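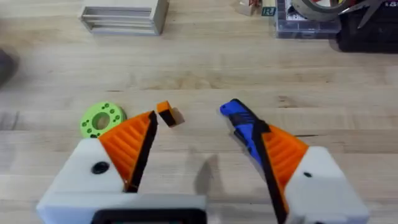
Nuwan Pathirana wrote back the same evening: the right finger leans in further than the left, so check the linkage before touching the firmware again. He had the same symptom on his own build and lost a weekend to PID values.

**Ticket:** gripper loses small parts during lift
**Build:** Lika arm, home shop, Rallus servo board
**Opened:** Oct 30, 2018
**Status:** open, workaround in place

### Symptom

Small rectangular blocks rotate out of the grip on the way up. Larger printed parts hold. The fault shows at any arm pose but is worse with the wrist pitched down toward the bench. The log gives `GRIP_STALL` at 63 percent closed, then a position error on the right side only.

### Setup

- Fin-ray fingers, orange, black pads on the inner edges
- White printed housings, one per side
- Wrist camera, fixed focus
- Close command ramped, current limit at 35 percent

### Log

1. Power cycled the board and re-homed. No change.
2. Raised the current limit in two steps. The block still turned, and the ribs buckled before the pads closed squarely. Put the limit back.
3. Swapped the servo leads left to right. The error stayed with the right finger, so the board channel is good.
4. Pulled the right servo horn. It was one spline off. Reseated it and tightened the screw.
5. Re-homed. Raw offset on the right channel went from 922 to 13 counts.
6. Ran the block again. Held on most lifts, still turned on a few.

### Comments

**Selvaraj Begum:** Is the pad glued along the full length or only at the ends? Mine lifted in the middle and acted like a bearing.

**Reply:** Ends only on both sides. Will redo with contact cement.

**Nuwan Pathirana:** Reseating the horn moves your closed position too. Rerun the zero routine with the fingers unloaded or the stall threshold will trip early.

**Reply:** Done. `GRIP_STALL` no longer appears on an empty close.

### Remaining

- Reglue both pads, then repeat step 6
- Print a spare right housing
- Workaround until then: approach at half speed and grip the block across its long sides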